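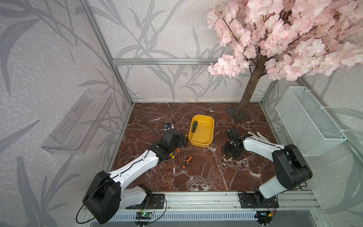

Cell 2 at Grinham, two arms, screwdrivers and the yellow bin.

Progress report to the Cistside fund, 24 March 2026
Tool return and sorting, Eswood hire workshop, Grinham site

Short one this time, we are mid stocktake. Numbers first, then people, then money.

Where we are
Both cells running since December. Cell 1 does the sockets and bits, cell 2 does hand tools, mostly screwdrivers for now. Target was 1000 returned tools a week through the two cells by the end of this period. We are not there. Good weeks on screwdrivers, poor weeks on anything with a soft grip or a lanyard. Pliers not started.

Cell 2 is still picking from a mixed spread - long shafts, stubby ones, different handle colours - and putting into the bin. Thin shafts lying flat on the marble are the main cause of missed picks. Polished floor doesnt help, the tools slide when nudged. Shao have quoted for a matt mat to go over it, 6 week lead time, not ordered yet. See money.

What has changed for staff
Returns bench used to be two people all day, heads down, sorting into trays. Now one person on the bench and one floating between the cells and the repair shelf. Nobody has lost hours, as agreed in the bid. Repair backlog down from 30 crates to 20, first time it has moved in the right direction since we opened.

Not all good. Bench staff say the day is more broken up. You start a repair, cell stops, you get up, clear it, sit down, forget where you were. Fair point. We have moved the stop light so it can be seen from the repair shelf, and cell stops that can wait now do wait untill the next break. Two people liked the old sorting job and have said so - quiet, you could chat. They are now on the counter in the mornings by their own choice, going OK so far.

Training: everyone on the returns side can now restart a cell and clear a jam. Three can change gripper fingers. Want that to be five by summer. The written sheet for restarts was too long, it is being cut to one side of A4 by the people who use it.

Safety
No injuries. One near miss, cell 1, someone reached in during a pause thinking it was stopped. Reported same day, logged. Paused and stopped now show as different colours on the light and the sheet says power off before hands in. We went over it at both shift meetings.

Money
On budget apart from gripper fingers, which wear faster than Shao told us. We would like to move the underspend on travel across to spares and the mat. Need your OK in writing for that please, form attached seperately.

Next period
Mat down in cell 2 if approved. Pliers trial. Second round of staff interviews, same questions as before so the answers can be compared. Visit from the Eswood head office to look at whether the other depot wants one.

Full pick logs on request, they are long.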